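Main page - Robots - Events - Places - Recent changes - Log in

Novton Robotics Open Day

The Novton Robotics Open Day is a yearly public event held at the Mokoena Hall in Novton, where people can watch robots being taught, tested and put through everyday jobs. It is run by Clodska, a small automation workshop, together with the hall itself. The best-known part of the day is the two-handed table, a demonstration in which a pair of robot arms with many-fingered hands works on small objects in front of the crowd.

Background

Clodska first opened its doors to neighbors who wanted to know what went on inside. The early visits were short, with a walk past the benches and a talk over coffee, and they filled up so fast that the workshop moved them to Mokoena Hall. The hall had the floor space and, just as important, good power outlets along both walls. The event was held in October for its first few years and then moved to spring, when local schools find it easier to send classes.

The open day on Thursday, May 23, 2024 drew 380 visitors, the most so far. It had 23 stations, from a child-sized driving course for wheeled robots to a long bench of grippers that people could squeeze, bend and generally abuse.

The two-handed table

Two-handed work is one of the really exciting areas in robotics, and it is wonderful to watch up close. A single arm with a simple gripper can pick up a box and set it down all day long. Ask it to turn a roll over, steady a part while something else is pressed against it, or pass an item from one side to the other, and it runs into trouble quickly. A second hand changes what is possible, but now both sides have to agree on where the object is and how hard to hold it - and they have to agree many times a second.

At the open day the arms work over a plain table with a wood-grain top. Objects are chosen for being awkward in different ways. Round things roll, shiny things confuse cameras, and soft things change shape as soon as they are touched. Staff start with something easy and move up as the session goes on, and visitors may ask for an object to be tried again from a different angle.
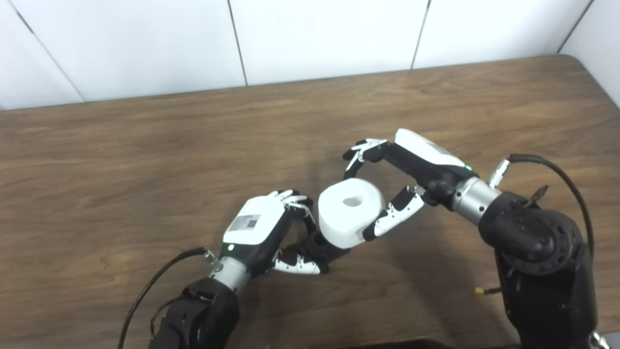
Fingers make the job harder as well as more interesting. Each one has several joints, and every joint is one more thing to control. The payoff is that a hand can go around an object from the side, slide a thumb under it, or hold it with two fingertips while the others stay out of the way. People tend to go quiet at this point in the session, then all start talking at once!

Teaching and practice

The control software shown on the day is called Postska. It learns from examples, which are made by a person guiding the arms through a task again and again. According to the notes handed out at the hall, the 2024 demonstration drew on 4000 of these practice runs. Not all of them were clean. Fumbles were kept in the set on purpose, so that the system would also learn how a person recovers from a poor grip.

A popular side activity lets visitors guide a smaller pair of arms themselves. Most find it far harder than it looks, mainly because they expect to feel the object and can't. Children often do better than their parents, and a few have to be gently moved along so the next person gets a turn.

Visiting

Sessions at the two-handed table last half an hour and seat 64 people. Seats are free but go early, and a standing area at the back is kept open for anyone who misses out. The front row is reserved for school groups in the morning. Flash photography is not allowed during a session, as sudden light can upset the cameras that the robots rely on.

See also: Grippers; Learning from examples; Mokoena Hall

Reader comments (3)

benchwarmer: Went with my daughter and we sat through two sessions back to back. She now picks up her cereal bowl with two fingers and a thumb "like the robot" and I have milk on everything.

tallpines: Does anyone know if the afternoon sessions use the same objects as the morning ones? The article doesn't say.

gearbox_q: They swapped some of them when I was there. Go to the later one if you can, the staff had more time for questions - I got a great long answer about cable routing.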